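Week 6: Why sweaters pill (and what the fiber has to do with it)

OK, picking up where we stopped on Wednesday. I ran out of time before staple length, so read this part before you start the Paredes chapter.

Short fibers have more ends. More ends in a yarn means more of them can work their way out to the surface, and once they're out, rubbing rolls them into little balls. That's a pill! Loosely twisted yarns are worse, because the fibers can wander. I used to think pilling meant cheap wool, but some very soft, expensive yarns pill like crazy. 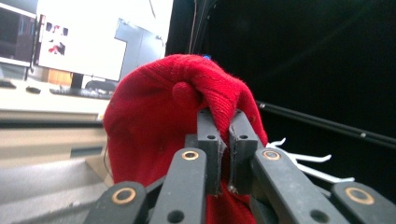

Fig. 3. Red rib knit. Look for the small fuzzy fibers on the surface.

Synthetics add a twist (sorry). Polyester and nylon are strong, so the pills hang on — wool pills often break off by themselves after a while. Blends can give you the worst of both.

For the lab, each pair gets two swatches from the Orkton box. One goes 419 rubs, the other 962, same pressure please. Grade them from 5 (no change) down to 1, and write your grade before you look at your partner's. Sheets go in my mailbox by 4 p.m.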